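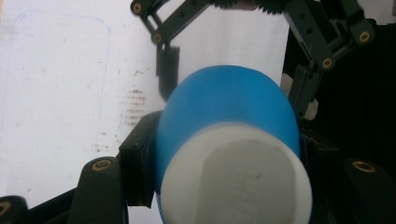
Storing Dry Goods in Screw-Top and Snap-Lid Containers

Plastic containers with a wide lid work well for rice, beans, sugar, oats and most other things that come in a paper or thin plastic bag. Filling them is easy. The trouble usually starts a few weeks later, when a lid has picked up a smell, two half-full containers hold the same thing, or a blue tub has no label and you have to open it to find out what it is.

The steps below are the ones we use for the pantry shelves at Ristine. They work for a home kitchen too.

What you need

Containers with lids that fit
Dish soap and a soft bottle brush
Clean dish towels
A wide-mouth funnel or a sheet of stiff paper
Masking tape and a permanent marker

Step 1. Match lids to containers

Put every container and every lid on the table. Try each lid on its container and turn the container on its side. If the lid moves or drops off, set the pair apart. Containers that look alike are often slightly different at the rim, especially if they were bought in different years. Our older Kanura lids go on the newer tubs but never close all the way.

A container with no lid can still hold clothespins or sponges. Keep it out of the pantry.

Step 2. Wash and dry

Wash in warm, soapy water. Run the brush under the rim of the lid, where flour and sugar collect. If there is a removable seal, take it out and wash it separately.

For a smell that stays after washing, put 2 tablespoons of baking soda in the container, fill it with warm water and leave it overnight. Coffee and curry powder may take a second night.

Let everything air-dry upside down on a towel, lids off. Give it a full day. A few drops left in the bottom will turn sugar into a lump.

Step 3. Fill

Check the date on the bag and write it down before you throw the bag away. Set the container on a towel so it doesn't slide, then pour through the funnel. A sheet of stiff paper rolled into a cone does the same job.

Stop about an inch below the rim. Tap the container on the counter a couple of times, and add more only if it settles. For small amounts, such as 200 grams of lentils, use a smaller container. They go stale faster with a lot of air above them.

Step 4. Label the side and the lid

You can't see through a solid-color container, so the label has to do all the work. Put one strip of tape on the side with the name and the date. Put a second strip on the lid with the name only. The lid label is the one you'll read if the container is on a low shelf or in a drawer.

Don't write on the plastic itself. Marker comes off a smooth wall in patches and stays in the scratches on a lid.

Step 5. Put them away

Heavy containers go on the lower shelves. Stack only two high, and only if the lids are flat. Round containers waste some space in the corners, and that is a good place for spice jars.

When you refill, empty what is left into a bowl, wipe out the container, pour in the new bag and put the old contents on top. Change the date on the tape at the same time.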